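Chapter 11
Keeping a Two-Arm Packing Cell in Working Order

Sellers of robot cells like to say that setup is a one-time job. The brochure for a cell of the Vondau type promises that once the arms are taught, the operator can walk away. Students should read such claims with care. A cell with two arms over one table has to be set up again, in small ways, for as long as it is in use. Grippers drift, pads wear, mats creep across tables, and a carton from a new supplier may be a little taller than the last one.

In this chapter we follow one job, putting shoes into a box, and ask what has to be right before the first cycle is run. The job sounds easy. A shoe is stiff at the heel and soft at the collar, it has a left and a right, and tissue paper does not stay where it is put. A cell that passed every test with wooden blocks can fail at this job on the first morning.

Begin with the table. The work positions taught to the arms mean nothing if the box can sit anywhere. Many shops mark the box position with tape and call the matter settled. Tape shows where the box should be – it does not hold it there. Check the position at the start of each shift and again after any change of carton.

Next, look at the grippers with the arms stopped and locked out. Press each finger pad with a thumb and look for shine, cuts and lifted edges. Then run both cables by eye from the gripper to the housing, and move each arm slowly through its full reach to see whether a loop catches.

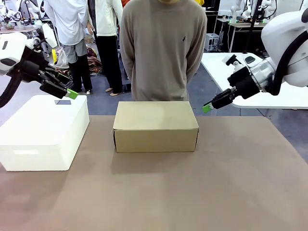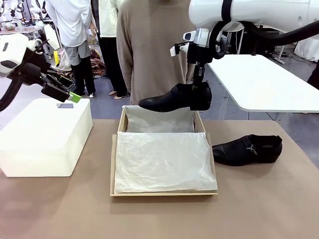
Figure 11.1. A two-arm cell on a shoe-packing job. First picture: the carton closed. Second picture: the box open, with one shoe held over it by the heel and collar.

The grip in the second picture deserves some thought. Holding a shoe at the heel leaves the toe unsupported, and a small error at the wrist becomes a larger one at the toe. If the toe lands on the rim of a box, turning up the grip force is the usual first response and often the wrong one. Check the taught angle first.

Be wary, too, of success rates. The Louro trial, which we return to in Section 11.4, reported almost 500 good cycles between adjustments. The log shows that the first 100 were left out as "warm-up" and that the pads were changed after 200 more. Both choices may be defended, but a reader who sees only the headline figure will plan too little time for upkeep.

Section 11.1 covers the daily check. Section 11.2 deals with pads and cables, and Section 11.3 with teaching positions again after a carton change. The exercises use the Wotarska fault log printed at the back of the book.

© Loler Press. All rights reserved. Contact the publisher for classroom copies. Back to top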